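4.2 Is the desktop tower really easy to take apart?

Repair and recycling guidance tends to treat the desktop tower as the benign case: a large box, standard fasteners, room for the hands. We are not persuaded. The claim is usually backed by counts of screws and panels, and such counts say little about what is met once the side panel is off. The Hanholm inventory, for instance, lists 2,874 towers and grades 978 of them "open access" on the strength of the panel design alone. Cabling does not enter the grade at all.

Our own reading of the interior layout is less generous. The power supply and the drive bays take up opposite sides of the case, so anything that joins them has to cross the space over the board. Whether a dismantler works on the bench at Clullow or at home with a screwdriver, the order of removal is set largely by these crossings. 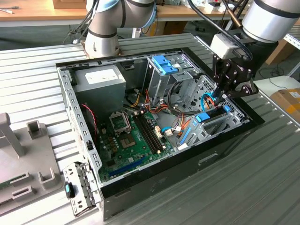
Figure 5. Interior of a desktop tower laid on its side, panel removed. Power cables cross the upper middle of the case; a blue SATA cable is held near a connector, above the lower drive bay.

Two features in Figure 5 bear on the argument. The CPU socket is empty and its retention frame is in plain view, which would earn the case a good score under the Dawber scheme. The orange, yellow and black bundles nonetheless lie over part of the interior, and no term in that scheme records them. Coloured latches and rails, such as the blue ones on the bays, are often cited as proof that a maker planned for disassembly. They mark where a drive is released. They tell us nothing about how the data cable behind it should be routed or freed.

Telter's revised index does add a cable term, but weights it at 2 per cent of the total, and we could find no justification for the figure. A single photograph cannot settle the right weight either, and we do not offer Figure 5 as a typical case. Until removal times are reported separately for cables and for fastened parts, the "open access" label should be read as a judgement about the panel.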